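Notes on Trimming Demonstrations Before Training

Posted April 27, 2025

This entry records a result from the Mostilside project, which I have followed and contributed to from the Arnesville office. A short account was promised to readers of the earlier posts on hand-held grippers, and the numbers are now settled enough to share.

The question under study was a narrow one. When a person demonstrates a task with a hand-held gripper, the recording begins before the task does and ends after it. The operator lifts the device, settles the grip, looks over the table and only then moves toward the object. At the far end there is a similar stretch in which the hand withdraws and waits. Our practice had been to keep all of this material and allow the policy to learn from it. The Santoro method, named for the meeting room in which it was first sketched, removes it.

The rule is simple. For each recording we estimate the speed of the gripper and the opening of its fingers. The start of the episode is placed at the first sustained movement toward the work, and the end is placed at the last change in finger opening plus a short margin. Nothing in the middle is touched. Pauses within a task are kept, as they often mark a decision by the operator, and a policy trained without them tends to rush its grasps. 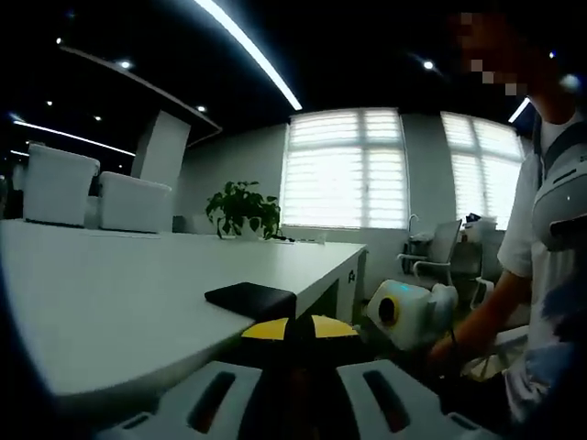 The comparison used 4,000 demonstrations of short tabletop tasks, most of them picking up a small object and placing it elsewhere. One policy was trained on the full recordings and one on the trimmed recordings. The network, the training schedule and the camera settings were identical. Each policy was then given 100 attempts on the same set of starting positions, arranged by a colleague who was not told which policy was loaded.

The policy trained on full recordings failed to begin moving in 40 of its attempts. It hovered near the starting pose, drifted slightly and remained there until the attempt was stopped. The policy trained on trimmed recordings did this 3 times. Once under way, the two policies were difficult to tell apart. Trimming appears to help a policy begin its work; we saw no sign that it improves the grasp itself, and the post-grasp errors were of the same kind in both groups.

Some limits should be stated. The tasks were short, and idle time made up a large share of each recording. Longer tasks would dilute the effect. The rule also depends on clean tracking of the device. Where tracking slipped at the opening of a recording, the estimated speed jumped and the cut was placed too early. The Clasdale team has suggested smoothing the track first, and I intend to test this with their settings before the next round.

Two-handed recordings remain the weak point. The hands seldom start together, and a cut that suits one will leave the other idle or remove part of its approach. For the present we take the earlier start and the later end of the two — a cautious choice that retains more idle material than I would like. Labeling left and right consistently at the time of recording matters a great deal in this step. A swapped pair passes through the trimming stage without any warning and is found only when the trained policy behaves strangely.

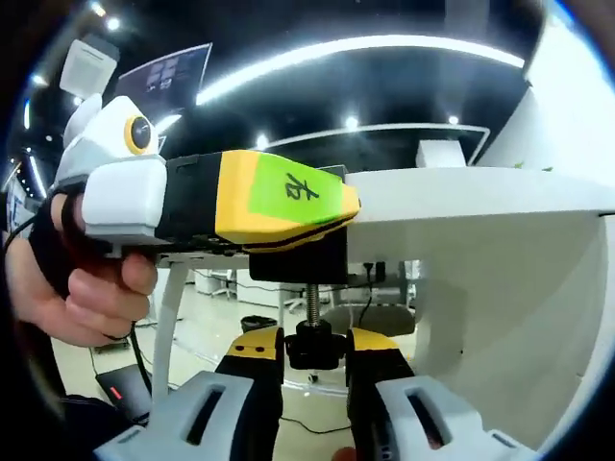 Could the idle portions be removed by hand instead?

For a small collection, hand trimming is practical and probably more accurate. Our difficulty was agreement between reviewers, who placed the start of the same episode at noticeably different points, and the automatic rule at least makes the same choice every time.

The trimming script will be released with the next Mostilside update, together with the list of recordings that it rejected. Groups that wish to compare results are asked to keep their untrimmed originals, as the margin at the end of the episode is still under review and may be changed.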